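Notes for Unit 6: Reporting and tracking hazards in shared housing

Read these before the June session. Bring the blank log sheet from the course folder.

## 6.1 What counts as a hazard report

A hazard report is a message to the landlord or managing agent that says a part of the building could hurt someone. Loose roof tiles, a broken stair light, a gate that falls off its hinge and exposed wiring in a hallway all belong here. A request for new paint doesn't. Many offices put both kinds of message in the same queue, so the first line of the report has to say which one it is.

A usable report has:

- the exact location (building, floor, side, nearest door)
- what is wrong, in one or two sentences
- who passes under it, over it or next to it
- the time it was first noticed
- a request for a reference number

Leave out guesses about the cause. "The bracket is hanging by one screw" is enough.

## 6.2 Case: the Skustitz blocks

Skustitz is an estate of 506 homes managed by Pranine under a contract with the city. Residents reported a loose section of gutter over a rear entrance. The first report was made by phone and no reference number was given. The second went through the online form and was logged as a drainage problem, which put it on the routine list.

The gutter stayed up, but it stayed loose for 10 weeks. During that time the only warning was a paper sign that residents had taped to the door themselves.

Points to take from this:

1. A phone report with no number is hard to prove later. Follow it with an email the same day.
2. The category chosen on the form decides the response time. If "danger to people" is on the list, use it.
3. Making an area safe and repairing it are separate jobs. Ask for both. Barriers can often go up within hours even when the repair needs scaffolding.

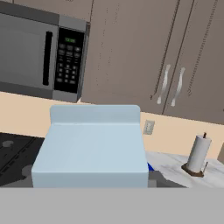

Pranine's own rules gave it 2 working days to inspect anything reported as a danger to the public. The clock never started because neither report was filed that way. When a residents' group asked for the records, the phone call did not appear in them at all.

## 6.3 Keeping a log

One log per building works better than one per problem. Use a shared sheet with a row for each contact, including calls that were not answered. Write down the date, the channel, the reference number and the reply in the words that were used. "We will look into it" should go in as "We will look into it," with no summary added.

Stimia, the tenant advice service used in this course, accepts logs as a spreadsheet or as clear scans of handwritten pages. Keep each entry short. Their intake form has a limit of 2,000 characters for the history section, and longer text is cut.

## 6.4 When there is no reply

Go up one step at a time: the repairs desk, the area manager, the formal complaint, then the outside body named in the complaints policy. Quote the same reference number at each step. If the hazard gets worse, file a new report and mention the old one in it.

For an immediate danger, call the emergency line first and do the paperwork afterward.

## Before the session

Read the Parisi case in the course folder (pages 4 to 9) and fill in a log sheet from it. Mark the point where the report should have moved up a step. Sheets are collected at 6:30 p.m., at the start of class.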